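Home > Forums > Food & Drink > Snacks
4 min read
Last updated February 15, 2025

Crisps for a long train journey: what do you pack?

crumbcatcher wrote:
We've got the sleeper up to Grarnby in September and I'm already planning the food (sad, I know). Normal potato crisps always end up as dust in my bag. Has anyone tried cassava ones? I'm tempted, but Prellero want 499p for a sharing bag!

marshlane wrote:
499p is daylight robbery. Try the world food aisle at Finis, I paid 139p for plain ones last month. Much thicker than potato, they hold up really well. A bit dry though, so take plenty to drink.

tuppence_h wrote:
Sorry, can't agree, cassava chips are like eating roof tiles. Give me a proper potato crisp any day. And a paper carrier with rope handles for the lot, rucksacks are what crush them. 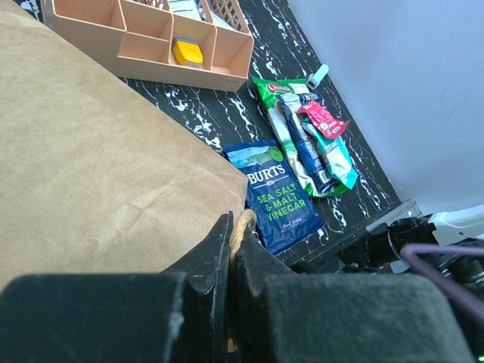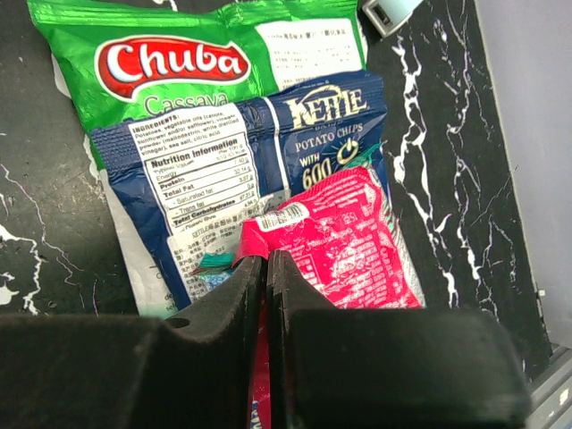

Chuba cassava and Kettle Brand potato in that second one, so both camps are catered for.

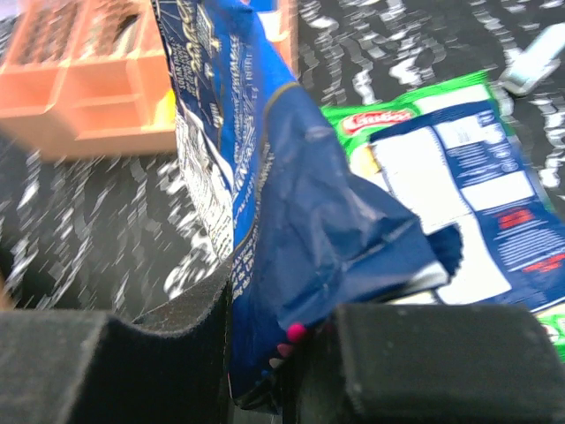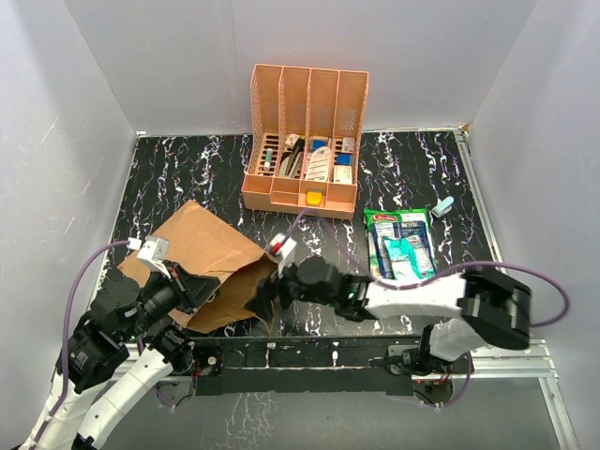 Re: roof tiles??

marshlane wrote:
You've had a stale bag, tuppence! They're lovely with a bit of lime pickle.

tuppence_h wrote:
I've had 3 different makes and my jaw ached after every one. The Opoku ones were the least bad, I'll give you that.

crumbcatcher wrote:
Ha, well now I have to try them. I'll get one bag of each and let the other half choose. Does anyone know if the Grarnby train still does hot drinks after midnight?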